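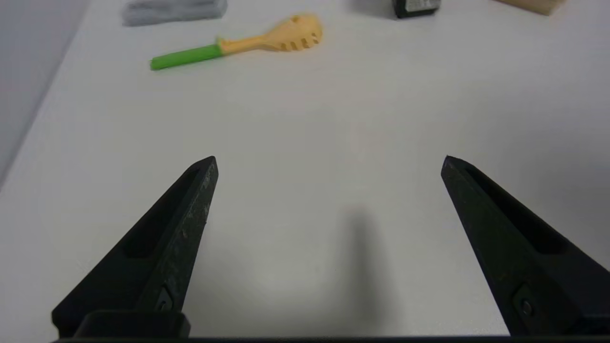
2018년 7월 23일. 푸산스 평가용 키트, 그리퍼 손가락 쪽 메모.

영업 자료에는 "주방 도구와 직물을 별도 튜닝 없이 집는다"고 적혀 있다. 별도 튜닝이 없다는 말이 무슨 뜻인지부터 물어봐야 할 것 같다. 메일로 질문을 보냈더니 같은 문장이 브로슈어 링크와 함께 돌아왔다. 일단 우리 기준으로 본다.

오늘은 숟가락부터. 초록 손잡이에 구멍 뚫린 연한 주황빛 머리가 달린 플라스틱 국자류. 클로테오 건에서 엔나케(Cosmin Enache)가 쓰던 물체 목록을 그대로 가져왔다. 새 목록을 만들면 지난 1월 결과와 비교가 안 된다.

손잡이는 원통형이라 평행 그리퍼한테는 쉬운 축에 든다고들 하는데 나는 동의하지 않는다. 손가락 끝이 뾰족하게 좁아지는 형상이라 원통을 잡을 때 접촉면이 거의 선이다. 중심에서 조금만 벗어나 닫으면 손잡이가 굴러서 빠진다. 안쪽 면의 길쭉한 홈이 이걸 잡아 준다는 게 푸산스 쪽 설명인데, 홈은 손가락 길이 방향으로 나 있다. 위에서 내려가 잡으면 손잡이와 직각이 된다. 도면을 두 번 봤지만 이 홈이 무슨 수로 구름을 막는지 모르겠다. 무게를 줄이려고 판 홈에 나중에 설명을 붙인 게 아닌가 싶다. 확인 필요.

카메라 쪽. 손목 카메라 화면 아래쪽에 손가락 두 개가 늘 들어온다. 키트 소프트웨어는 이 영역을 고정 마스크로 가리는데, 마스크가 손가락이 다 벌어진 상태 기준이다. 손가락이 움직이면? 설명서에 답이 없다. 그리고 흰 작업대 위에 로봇 그림자가 손가락 사이로 떨어진다. 부드러운 회색이라 사람 눈에는 아무것도 아니지만, 키트의 기본 분할 설정이 밝기 차이를 꽤 믿는 것 같아서 신경 쓰인다. 푸산스 데모 영상은 전부 조명이 고르고 그림자가 거의 없다. 그런 방에서 일하는 고객이 몇이나 되는지 묻고 싶다.

숟가락 머리도 문제. 작은 직사각형 구멍이 줄지어 뚫려 있다. 깊이값이 여기서 깨지면 파지점 후보가 손잡이로 몰릴 텐데, 그건 우리한테 유리한 방향의 오류다. 성공률이 좋게 나와도 인식이 좋아서인지 머리를 못 봐서인지 구분이 안 된다는 말. 보고서에 숫자만 옮기지 말 것.

손가락 상태: 왼쪽 바깥 모서리를 따라 허옇게 긁힌 자국과 점들이 있다. 기능에 영향은 없어 보인다. 다만 견적서에는 손가락이 소모품으로 분류되어 있고 한 쌍에 296유로다. 이 가격이면 표면 처리가 무엇인지 정도는 적어 줘야 한다. 아래쪽의 작은 나사로 분리한다는데 규정 토크도 안 적혀 있다. 교체할 때마다 손끝 위치를 다시 맞춰야 하는지도 물어볼 것. 다시 맞춰야 한다면 "공구 하나로 끝나는 교체"라는 문구는 절반만 맞다.

마리안나(Marianna Cieślak) 의견은 나보다 후하다. 직물 쪽은 경쟁 제품 유벨보다 낫다고 본다. 접힌 회색 천을 잡는 데는 뾰족한 끝이 유리할 수 있다는 점은 인정. 하지만 천에 유리한 형상과 손잡이에 유리한 형상은 서로 당기는 방향이 다르다. 한 쌍으로 둘 다 된다고 쓴 건 푸산스니까 둘 다 보여 줘야 한다.

나무 블록은 맨 마지막에 한다. 평평한 면이 있으면 어떤 그리퍼든 잘한다. 브로슈어의 성공률 그래프도 블록류가 섞여 있는지 따로 표시가 없다. 물체별로 나눈 원자료를 요청해 두었음.

시험 조건 정리:
- 숟가락 방향은 3가지. 손잡이가 왼쪽, 오른쪽, 로봇 쪽.
- 닫는 힘은 출하값 그대로. 우리가 만지는 순간 "별도 튜닝 없이"를 검증하는 게 아니게 된다.
- 들어 올린 뒤 2초 유지. 유지 중에 손잡이가 돌면 파지 성공으로 치지 않고 "회전"으로 따로 적는다.
- 조명은 지금 그대로 둔다. 작업대 오른쪽과 아래쪽이 약간 어두운데 고치지 말 것.

엘프리데(Elfriede Auer)가 회전을 실패로 넣을지 물었다. 식기 정리 용도라면 실패가 맞고, 상자에 옮겨 담는 용도라면 상관없다. 푸산스는 용도를 밝히지 않고 "다양한 환경"이라고만 썼다. 그래서 따로 적는다.

아직 사자는 말도 말자는 말도 못 하겠다. 지원 계약은 결과가 나올 때까지 서명 보류. 베니토(Benito Herrero)한테는 내가 전달한다.

남은 질문: 마스크 갱신 여부, 홈의 용도, 나사 토크, 원자료. 답이 또 브로슈어 링크로 오면 전화하겠음.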